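Alleck Terry Bath Towel, White
Sani Linen Supply / Towels / Bath

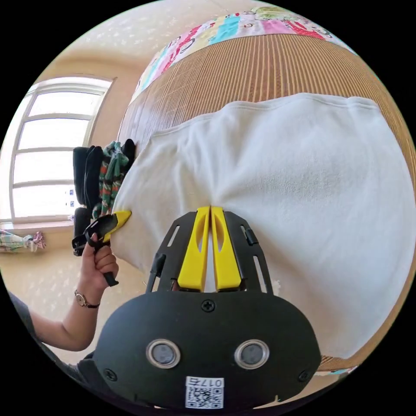 Back in stock as of Tuesday. Same towel as before, new mill, slightly tighter loop. If you bought the old ones from us in January you can mix them in, the white is the same white.

100% cotton terry, both sides. Double-stitched hem all the way round, no decorative band. People keep asking for the band. The band shrinks faster than the rest and you get that puckered strip across the end, so no band.

Made for guesthouses, small hotels, short lets, gyms. Fine at home too, we sell singles now.

SIZE AND PACKING
Bath towel, folds in thirds to fit a standard linen shelf
Pack of 14, or single
Carton of 200 singles, ships on its own pallet space, ask first
Item code 264 (bath). Hand towel is code 101, seperate page

COLORS
White only. Gray was dropped. A few gray hand towels left, call the shop.

WASHING
Wash once before use, warm, no softener. New terry sheds, clean the lint filter after the first load and again after the second.
Hot wash is OK. Oxygen bleach OK. Chlorine will yellow it over time, and it eats the hem thread first.
Skip softener completly. It coats the loops and then the towel pushes water around your back.
Tumble medium. Shake out before drying, makes more difference than the setting.
Pulled loop? Snip it level with scissors. Don't tug it, won't run if you cut it.

SHRINKAGE
Some, mostly lengthwise, mostly in the first three washes. Sizes on the carton label are before washing. Order the Pesano bath sheet if you need something that stays long.

WHICH ONE DO I NEED
Alleck: everyday, dries fast, easiest to fold in bulk
Pesano: heavier, bigger, slow to dry, nicer for the price
Breltov: thin waffle weave, pool and spa, not a terry

DELIVERY
Orders in before 2 pm go out same day. Cartons next day. Pickup from the shop is free, ring the side bell.

RETURNS
Unwashed, in the bag. Once it's been through a machine we can't take it back, unless there's a fault in the hem or weave, then send a photo and we'll swap it.

WHAT BUYERS SAID
"Third order. Lint was bad on load one, gone by load three." Binta Odukoya
"Good towel, wish the hanging loop was longer." Kelechi Danladi
"Carton came a day late but all there. Guests stopped complaining about the scratchy ones." Onyekachi Adeleke

Trade pricing and standing orders: ask for Salamatu Anozie at the counter or use the trade form.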